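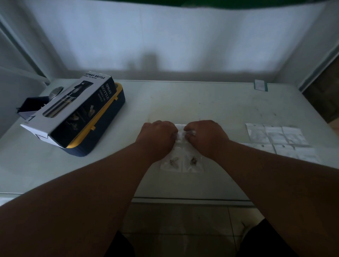
Clear bags, small metal, two hands: labelling contact at Genon

Manon Chisholm maintains Shezi, the annotation and replay tool that sits between Genon's head-camera recordings and the planner that consumes them. Her current task set is small-parts packing: metal fittings in clear plastic packets, closed by hand. She describes it as the worst material the perception stack has been given.

"The fitting is easy," she says. "It is opaque and it has an outline. The bag is a few highlights and a fold. The detector finds the fitting and reports it as lying on the table, when it is lying inside something that is lying on the table. For the planner those are different situations."

Shezi stores every recording as a timeline of contact states. A state names the hand, the thing touched and the kind of touch: pinch, press, support, slide. When both hands are on one packet, as they are when the top edge is held bunched between the fingertips, there are two states running in parallel and a third record, called a joint, which ties them together. The planner reads joints first.

The joint record came out of a failure in the older format, which had a single active hand per time step. The other hand was written down as idle. Chisholm says this was adequate for pick-and-place and wrong for nearly everything else.

"A hand that is pressing a bag flat doesn't move for two seconds. The old format looked at the velocity, saw none, and called it idle. Then the planner learnt that you could close a packet with one hand. It tried to. The packet slid away across the surface and the motion completed without an error."

The velocity threshold is still in the code as a fallback. It now applies only where the fingertip tracker has lost the hand altogether, and any state produced that way is flagged so that a person has to accept or reject it. Annotators work through the flags in batches of 80. The batch size was set by what fits in the browser tab without paging, and she has no plans to change it.

Packets with a seam down the middle needed a change to the scene graph. A two-compartment packet with a different fitting on each side was first entered as one container holding two objects, which lost the information about which side held which. It was then entered as two containers, and the tracker pulled them apart whenever a hand covered the seam. The present version is one container with named pockets. Pockets share a pose and cannot be moved independently.

Ghazal Kermani, who wrote the pose estimator, joined the conversation at this point to say that sharing a pose is an approximation. "Plastic folds. If you bunch the top, the bottom half still lies flat and the top half is somewhere else. We estimate the flat part. The bunched part gets a bounding volume and the planner is told to keep out of it unless it is grasping."

She was asked whether a mesh would be better. "Slower, and wrong in more interesting ways. We ran a cloth model on 300 clips. It produced very convincing folds that were not the folds in the clip."

Larger items are handled by a separate pass. A printed carton resting at an angle on a storage box gives strong features and a stable support relation, and Kermani uses it as a local reference when the head turns. The tabletop is little help, being pale and smooth.

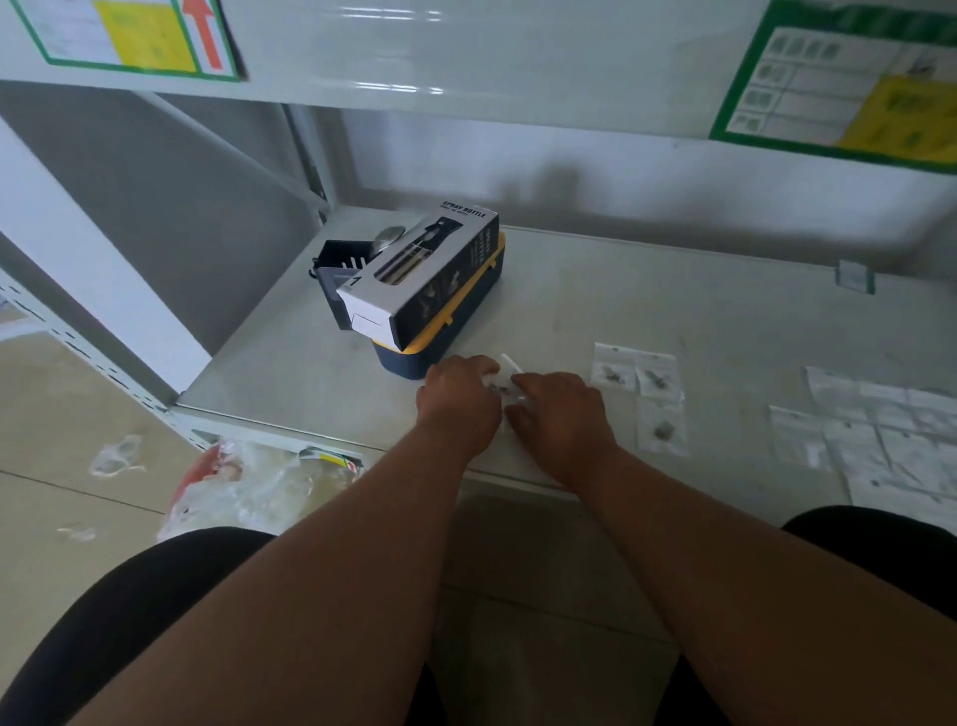
Stullstead, 12 Feb 2019

The second part of this interview took place after the release of Shezi 4, which changed how work inside shelving is treated. Chisholm had listed it in December as the largest open item.

On a table, the planner may assume free space above the hands. On a shelf it may not: there is the underside of the next one, and there are uprights. Shezi used to record the surface alone and leave the enclosure to be discovered by the collision checker at planning time. The checker did discover it, repeatedly, and rejected most of the candidate wrist paths it was given.

"We were sampling 1,000 paths and throwing nearly all of them away," Chisholm says. "People reported it as the planner being slow. The planner was fine. It had been told it was working in the open."

Surfaces now carry an opening direction and a clearance. Both are estimated from the recording and can be corrected in the timeline view by dragging a plane. Candidates are sampled through the opening, and the arms of the person in the recording give a starting estimate for the approach angle.

Loose paper remains a problem. Instruction sheets lying near the packets are pale, thin and covered in faint print, and the segmenter tends to join them to whatever packet is closest. Kermani's interim fix is a text detector that marks any region with dense small print as paper before the packet pass begins. It fails on packets that have a printed label, and those have to be put right by hand.

Shelf-edge labels are masked out for a related reason. The small product pictures on them were being detected as products. "Correctly, in a sense," Kermani says. "It found a bottle. It was a very small bottle, attached to the front of a shelf."

On tooling, Chisholm would like annotators to be able to replay a joint from either hand's point of view. The feature exists on a branch and has been tested at the Florkholm office, where the annotators asked for the two timelines to be stacked vertically. She had placed them side by side. The change is merged and will be in the next point release, along with a fix for joints that end one step too early when both hands let go together.

The export format has not changed. Recordings labelled with the single-hand format can be imported, but their idle states are converted to unknown, and the planner will not train on them until somebody has gone through the flags.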